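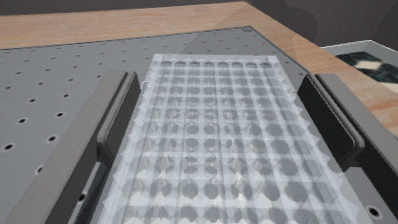
Irklow finger set for parallel grippers

The Irklow set has two fingers with dark pads, made for gripping microplates by the long sides. You can try it in our Tavbridge simulation cell before you order the metal parts.
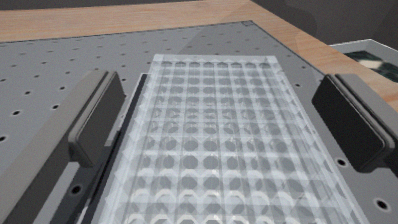 Pad pressure is set in the controller, in steps of 5. We recommend to start low - clear plates bend more easily than filled ones. 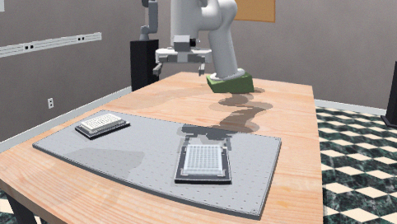 Compare and test

The Habte fingers are shorter and cost less, but they need a more exact approach. Kjell Lundgren ran both sets for 200 cycles each and prefers Irklow. 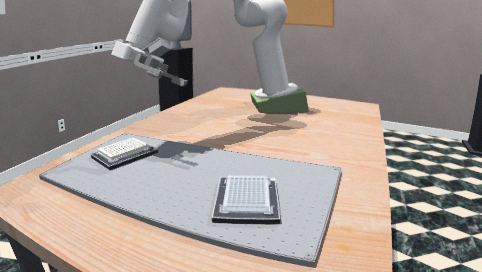 The Mekinis controller works with both sets. Its test layout is the one with two plate holders on the breadboard, the larger one toward the front right, so your first program can already move between different positions.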